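Hosura Home Skills: progress report to the Ultholm Fund
Second quarter of the grant
Prepared by Anoma Gamage, project lead

Dear Piyumi,

We have had a really good three months and I'm delighted to be able to tell you about them. When you visited in the spring we had one finished flat and a stack of boxes in the hall. Both training flats on Bhuiyan Road are now furnished and in daily use, and the Friday group is full, with 15 people on the list and 6 more waiting for the next intake.

As you know, the flats are for people moving into a place of their own for the first time, many of them straight from supported housing. They come in for a morning or an afternoon and practise the ordinary jobs of running a home. Cooking was always going to be popular (the soup sessions are booked solid!) but the surprise of the quarter has been laundry. We had pencilled it in for two sessions and it has grown into five, at the group's own request.

Relu Ciobanu leads these and has rewritten the plan twice as he has gone along. The first session covers sorting and reading labels, the second the machine itself, and the third drying indoors without making the bedroom damp. Folding and putting away take up the last two. We started the folding at the kitchen table, but it was too small for more than one person and things kept sliding off the end, so Relu moved everybody into the bedroom and it has worked far better.

The bed gives plenty of room to lay a T-shirt out flat, smooth it with both hands and straighten the sleeves before making the first fold. We begin with T-shirts for everyone, then go on to trousers and towels, and leave fitted sheets until people are feeling brave. 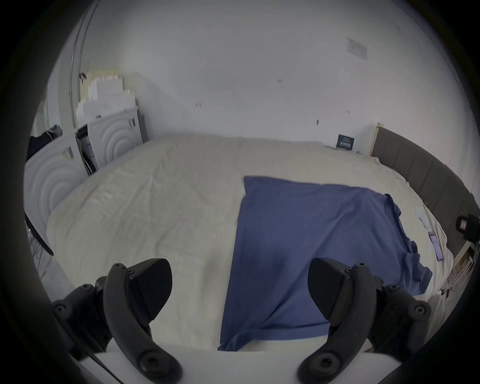

Several people have told us they now do the whole lot on a Sunday evening at home, which made Relu's week.

On money, we spent £700 of the household equipment line, mostly on bedding, airers and a second iron. The £1000 set aside for storage is still untouched. Lambros Manolakis has had a quote from Laltomico for shelves and a chest of drawers in the second flat, and we would like to go ahead next month if you are happy with that.

One thing has slipped. The picture cards for the cupboards are late, as Zlata Sirko wanted to try them out with the new group before printing. I think she was right to wait, and they should be up by October.

Do come and see us again when you can. Mornings are liveliest.

With warm thanks,
Anoma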